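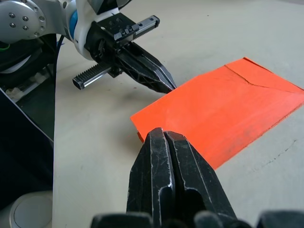
Correa — bench notes, print and paper room, Golldale workshop
Role: materials tech (paper, card, anything flat)

December, after lunch

Orange stock on the beige table today. I've been putting this off because I like the orange and I know what it does to my patience. It shows every mark! There are faint lighter streaks in it and it goes a bit mottled toward one edge, and I can't decide if that's the sheet itself or something we did to it in storage. I'd put money on storage (the flat drawer again, the one that sticks).

Anyway, the crease. One thin line near one end, running on a slant, and it looks like a fold or a flap depending on how the light hits. I want to keep that line as it is and see if the next sheets from the Treklow pack take a crease the same way. So please, if you're in here after me, don't smooth it down with your thumb. I know it's tempting. I've done it myself and then had to start over.

Plan for the rest of the pack, mostly so I remember it tomorrow:

Long edge first, always. I did the short edge first on the gray stock last month and the whole thing walked sideways on me. Bone folder, light pass, then a firmer one. Leave under the board for 4 hours and don't peek.

Trim length stays at 297 mm. Somebody changed the stop on the cutter — I've set it back and put tape on it. The tape is a hint.

Pack count when I opened it was 574 sheets, and the label says 700, so either we've used more than the log shows or the log is wrong. My guess is the log. I've written to Larkus to ask how many they sent in the first place, no answer yet.

Color notes: bright, more red in it than the swatch card, at least to my eye. Against the pale tabletop it looks almost hot. I'd like to see it under the window before we promise it to anyone for folder covers, and the light was going by the time I thought of that. Try again in the morning.

Things I need: a new blade, the good eraser back (it was in the blue tin), and a longer straightedge. The one I've got runs out right before the end of the sheet and I end up eyeballing the last bit, which is how you get a wobbly crease.

Four o'clock, stopping for coffee. Cutter is off at the wall.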